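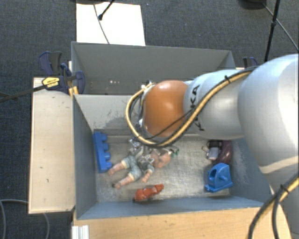 By Lizelle Kekana

By the time I found the right door on the main street in Flitville, Marion Chu had already put the kettle on twice and given up on me once. "You're here now," she said, and moved a stack of sheet music off the good chair so I could sit in it.

Marion has led the Flitville community choir for 4 years, though she has been singing in it for far longer than that. She grew up two blocks away, over her father's shoe repair shop, and she learned harmony from the radio he kept on while he worked. "He'd hum the low part and I'd take whatever was left - usually the part no one wants," she told me, laughing. "I still think altos have the best of it."

The choir takes anyone who turns up, with no auditions and no need to read music. I wondered if that ever made her nervous before a concert. "Oh, every single time," she said. "Last September we had a piece in Latin and half the tenors were reading the wrong page. People clapped anyway, bless them."

Their songbook now runs to 524 songs, most of them copied out by hand, and Marion can tell you who brought in nearly every one. Her favorite is a lullaby she first heard from a neighbor on the back steps, and she sang me the opening verse while the tea went cold. She is still hunting for the third verse, and would love a call from anybody who knows it.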